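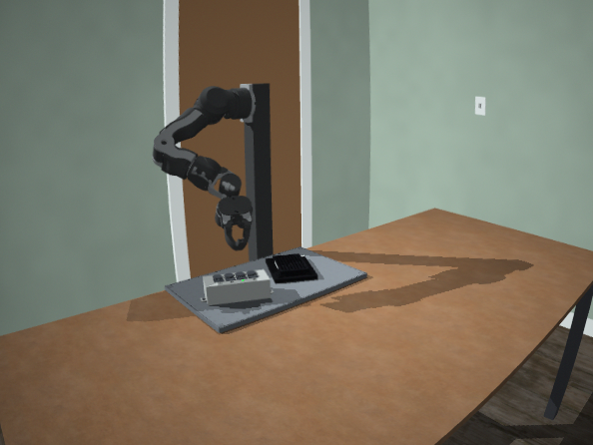 *Farbton Platte: warmes Orangebraun, leicht wolkig. Wand graugrün.*

**Dienstag, Werkstatt, Beizen und Öle**

Ansatz von gestern Abend aufgemacht. Riecht nach Walnuss und ein wenig nach Keller. Satz am Boden, den ich durch den Teefilter gegossen habe, weil die guten Filter wieder bei den Lackierern liegen und dort vermutlich für Kaffee benutzt werden. Ich will das nicht weiter untersuchen.

Zur Erinnerung, worum es geht: Furtună möchte die Tische für den Gastraum in einem Ton, den sie im Brief »Honig, aber erwachsen« nennen. Muster lag bei, ein Stück Bank aus dem alten Lokal, auf der einen Seite nachgedunkelt und auf der anderen offensichtlich jahrelang mit Spülwasser behandelt. Welche Seite gemeint ist, stand nicht dabei. Ich habe nachgefragt. Antwort: »die schöne«.

Ich nehme die dunkle.

**Ansatz 706**

Grundlage wie gehabt: Nussbeize, schwach, dazu ein Schuss vom rötlichen Zeug aus der Dose ohne Etikett. (An alle: Wer das Etikett abgezogen hat, möge es bitte wieder drankleben oder mir wenigstens sagen, was es war. Ich tippe auf Mahagoni. Meine Finger auch.) 200 ml Wasser, handwarm, Beizpulver eingerührt, stehen lassen, durchseihen. Aufgetragen mit dem Schwamm, gegen die Faser, dann mit der Faser vertrieben.

Nass sieht es großartig aus. Nass sieht alles großartig aus. Ich schreibe das jedes Mal hier hinein und glaube es jedes Mal trotzdem nicht.

Trocken, nach der Mittagspause: zu kalt. Nicht viel, aber neben dem Bankstück wirkt es wie ein Aktenschrank. Vermutlich hat die Dose ohne Etikett weniger Rot, als ihr Ruf behauptet. Der zweite Streifen mit doppelter Menge davon ist deutlich besser, allerdings stehen die Poren jetzt dunkel ab, und auf Buche sieht das aus wie Sommersprossen mit Absicht.

Auf Eiche bin ich gar nicht erst gegangen. Die Gerbsäure und das rote Zeug haben eine gemeinsame Vergangenheit, siehe Fleck auf dem Boden neben der Hobelbank.

**Vorbehandlung**

Wässern hilft. Ich weiß, dass es alle wissen, und ich weiß auch, dass es keiner macht, mich eingeschlossen, bis ich vor einem Probestück sitze, das sich anfühlt wie ein unrasiertes Kinn. Also: wässern, trocknen lassen, Fasern mit feinem Papier abnehmen, nicht drücken. Danach erst beizen.

Schleifpapier von Bresis probiert, Körnung 200 laut Aufdruck. Merkwürdige Körnung, die sonst niemand im Regal hat, und im Strich eher feiner als unser übliches. Nimmt gleichmäßig ab und setzt sich langsamer zu. Auf dem Hirnholz hat es poliert statt geschliffen, und dort zieht die Beize jetzt schlechter ein. Bei Kanten, die sonst immer zu dunkel werden, ist das fast ein Vorteil. Ich notiere es als Erkenntnis und verschweige, dass es ein Versehen war.

Nachtrag dazu: Wenn man es zweimal macht, ist es kein Versehen mehr. Zweites Brett gleich behandelt, Kante passt zur Fläche. Ab sofort Methode.

**Öl**

Zwei Kandidaten.

Das Hartöl von Stimness, angeblich farblos. Es ist so farblos wie Bier. Auf der rohen Buche macht es einen gelben Stich, auf der Beize hebt es genau die Wärme an, die mir vorher gefehlt hat. Das heißt, ich habe den Vormittag damit verbracht, ein Problem zu lösen, das die Ölung am Nachmittag sowieso gelöst hätte. Der Streifen mit wenig Rot sieht geölt richtig aus. Der Streifen mit viel Rot sieht geölt aus wie Rotkohl.

Unser alter Firnis mit Terpentinersatz. Schöne Tiefe, trocknet bis zur Konfirmation der Enkel. Für einen Gastraum, in dem Leute mit nassen Gläsern sitzen, scheidet er aus, obwohl ich ihn lieber mag und er auch besser riecht.

Verbrauch beim Stimness: ungefähr 200 g für das ganze Probebrett samt Rückseite, beide Aufträge zusammen. Das ist mehr, als auf dem Eimer steht. Auf dem Eimer steht allerdings auch »im Handumdrehen«.

Überstand nach der Viertelstunde abnehmen, und zwar wirklich nach der Viertelstunde. Ich war am Telefon mit Truvport wegen der Lieferung (siehe unten) und habe das hintere Drittel zu spät erwischt. Klebt. Mit frischem Öl angelöst und mit dem weißen Pad nachgerieben, ging gerade noch.

Öllappen: ausgebreitet auf dem Gitter draußen, nicht im Eimer, nicht in der Hosentasche, nicht »nur kurz« auf der Heizung. Der Kommentar gilt nicht nur mir.

**Licht**

Hätte ich gleich am Anfang machen sollen. Unter der Werkstattröhre ist das Probebrett braun, am Fenster honigfarben, unter der Lampe im Büro beinahe orange. Furtună will warmes Licht und streicht die Wände in einem gedeckten Grün, was den Rotanteil noch einmal nach vorn schiebt. Habe das Brett gegen den graugrünen Karton aus der Restekiste gestellt: Sofort wirkt es einen halben Ton wärmer. Also auf keinen Fall mehr Rot. Eher weniger.

Das Bankstück verhält sich vor dem Karton genauso, beide wandern gemeinsam. Beruhigend. Es wäre lästig, wenn der Kunde recht hätte und die Muster nicht.

**Truvport**

Die Platten kommen später. Begründung: »Umladung«. Auf die Frage, worauf umgeladen wird, gab es eine Pause in der Leitung, die ich für die ehrlichste Auskunft des Tages halte. Ich habe gebeten, die Stapelleisten diesmal übereinander zu legen und nicht nach Gefühl. Beim letzten Mal kamen die Platten als Schaukelpferde an.

Wenn sie da sind: erst liegen lassen, mit Leisten dazwischen, bei uns im Raum und nicht vorn im Durchgang, wo es zieht. Feuchte messen, bevor irgendwer eine Schleifmaschine einschaltet. Das Messgerät liegt in der Schublade mit den Bleistiften, Batterie ist neu.

**Offen**

- Ansatz mit noch einmal halbiertem Rot, auf einem Reststück aus der richtigen Charge, nicht auf der Buche vom Regalbau.
- Wasserglastest auf dem Stimness, sobald es durchgehärtet ist. Rotwein auch. Wer Rotwein spendet, bekommt den Rest zurück.
- Klären, ob die Unterseiten mitgebeizt werden. Geölt werden sie auf jeden Fall, sonst schüsseln sie.
- Dose ohne Etikett: leer kratzen, ausspülen, Neues bestellen. Diesmal mit Etikett.
- Fleck neben der Hobelbank: bleibt.

Probebrett liegt auf dem oberen Bord, Rückseite beschriftet. Bitte nicht anfassen, es klebt hinten noch.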